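Lost Luggage Sale Draws a Crowd to Núñez Hall

19 October 2018

The annual unclaimed luggage sale returned to Núñez Hall this week, and with it the chance to pay good money for a suitcase that has already let somebody down once.

Doors opened at 7 a.m. By then the line ran past the bakery and most of the way to the bus shelter, which surprised the organizers, who had put out one folding table and a cash box with a broken latch. A total of 122 bags went on sale, all of them left behind on coaches and at the Lastance terminal and never collected. Everything had been emptied beforehand. Buyers hoping for a forgotten camera or a roll of bills got a suitcase, and in one instance a single beige sock.

"I emptied them myself, and I missed the sock," said Octavio Figueroa, who runs the sale for Flament, the coach company. "We gave the lady a dollar off. She kept the sock."

Prices started at $7 for soft bags with tired handles and went up to $40 for the hard-shell cases, which were laid out at the front of the hall and went first. Black was plentiful, as it is on every baggage carousel on earth. Lighter colors were harder to come by, and two shoppers who had reached for the same pale one settled the matter with a coin toss after a conversation that Figueroa described as "mostly polite."

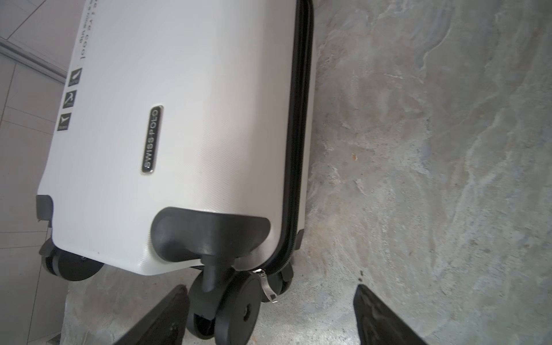 A white Swisspolo hard-shell case with a ribbed finish and black wheel housings.

Wheels were the main topic of the morning. The hall has a long, slightly sloping floor, and experienced buyers used it as a test track, giving each case a push from the stage end and following it down with the expression of a judge at a dog show. Several cases veered left. One reached the coat rack unassisted and was bought on the spot.

Maximiliano Saavedra of Trornov Street has come to the sale every year it has been held and owns, by his own account, more luggage than he has clothes to put in it. He left with a navy carry-on and a garment bag.

"My wife asked where we're going," he said. "I told her the garage."

Zippers got nearly as much attention. Figueroa's advice, given loudly and often, was to run every zipper all the way around before paying, then do it again with the bag standing up. Combination locks were another matter. Three cases had been locked by their former owners and opened by staff, who tried every setting from 000 up. That makes 1000 possibilities per case, and Figueroa said the code on the last one was 998. He did not wish to discuss it further.

Everything except a cracked vanity case and a duffel that smelled of onions was gone by lunchtime. Proceeds go toward new benches at the Lastance terminal, where the old ones were taken out in August and passengers have been sitting on their suitcases.

Anyone who thinks a missing bag may have been sold can call the Flament office on weekday mornings. Callers should be ready to describe the bag in some detail. "Black, with wheels" will not be enough.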